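The Old Quarter That Opened in May

The brochure for Jarwood calls it a river town, and there is a river. It runs behind the parking lot. To reach it you cross the lot, go down a ramp beside the ticket office and follow a brick path to the first of the footbridges, where a man in a straw hat will offer to row you as far as the second one.

I took the ride. It lasted six minutes. The boatman pointed out the "merchants' houses" on the left bank, and I asked him which merchants. He laughed and said I should ask at the office.

So I did. The office gave me a map and a leaflet, and the leaflet says the waterfront has been "restored to its original character." Restored is a word I have learned to poke at. Fergal Phelan, a retired surveyor who spent two years measuring buildings along this stretch before the work started, told me over coffee that five of the houses facing the water are old. The rest went up behind timber fronts where there used to be a feed store and a row of garages.

"They did a decent job," he said. "The joints are good. But I measured those garages myself, and the map gives one of them a founding legend."

Does it matter? Most visitors I talked to didn't think so. They had come for the lanterns and the dumplings, and the dumplings are very good. A couple from Sidum told me they had been to three river towns in a week and this was the one with the clean restrooms. I can't argue with that. I used them too.

What bothers me is the price of the thing and who gets a say in it. Entry costs 327 at the gate, and it covers the lanes and bridges that people in Jarwood used to walk across on their way to buy bread. Residents can get a pass. Nantana Boonyarit, who grew up on the far bank and still lives there, has one in her wallet, and she showed it to me the way you'd show someone a parking ticket. Her sister in Cernar doesn't qualify. When she visits, she pays to walk to her own mother's door, or she takes the long way by the road bridge.

The ticket office says relatives can apply for a day exemption. Nantana has applied twice. The form asks for proof of the purpose of the visit.

Then there is the question of where everyone sleeps. The guesthouses inside the gate are handsome and expensive, and every one I looked into had the same lamps, the same tea set and the same framed print of a heron. I stayed outside, above a shoe repair shop, in a room with a plain bed and a window that stuck. It cost far less, and in the morning I could hear people going to work.

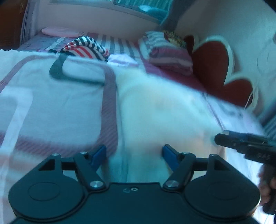
Features Desk -- Travel & Places

Zinhle Modise runs walking tours that start on that side of town, outside the gate, and she has no patience for my complaining. The old waterfront was falling down, she says. Roofs had gone in. If the choice was between a slightly false street and a pile of tiles, she'd take the street and correct the leaflet herself, which she does, out loud, on every tour.

I went along on one. She skips the boat landing and spends most of her time at a drainage channel behind the market, explaining how the flood gates worked. Half the group looked bored. I thought it was the best hour of the trip -- though I'd still like to see where the gate money goes, and the office has yet to answer my letter.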